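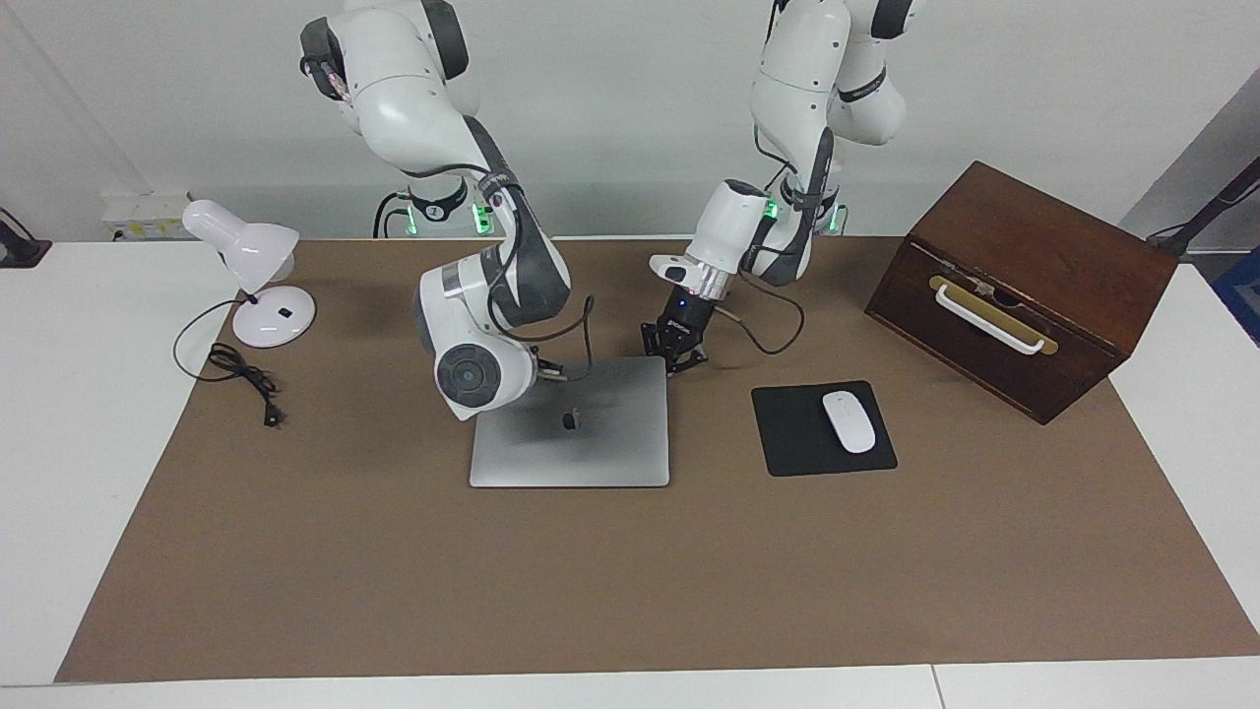 Two-arm cell with a closed laptop on the mat between the grippers.

Clearing a stop caused by a snagged wrist cable

Applies to two-arm cells running Stosex with the Ila task set. The fault shows as code 23 on one arm while the other holds position. The usual cause is a cable loop pulled tight during a low reach over the mat.

1. Press the stop button. Do not rely on the pause in Stosex – it leaves the motors powered.
2. Wait 30 seconds.
3. Support the wrist before releasing the brake. The arm will drop if it is not held.
4. Raise the gripper by hand until it is clear of any object. 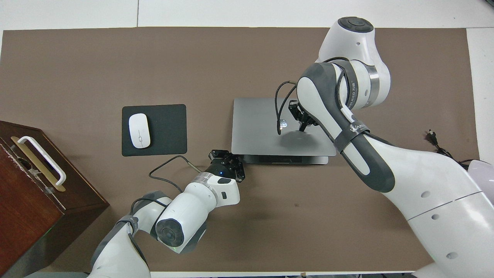

Cable loop hanging beside the right gripper, over the laptop lid.

5. Follow the cable from the wrist back to the last strap. Replace it if the sleeve is split.
6. Refit the strap so that the loop stays slack when the wrist is turned fully each way.
7. Clear the fault and run the reach test at 40 per cent speed, with the mat empty.

If code 23 returns, check the wrist connector before changing any force limits.

Last revised Saturday, June 25, 2022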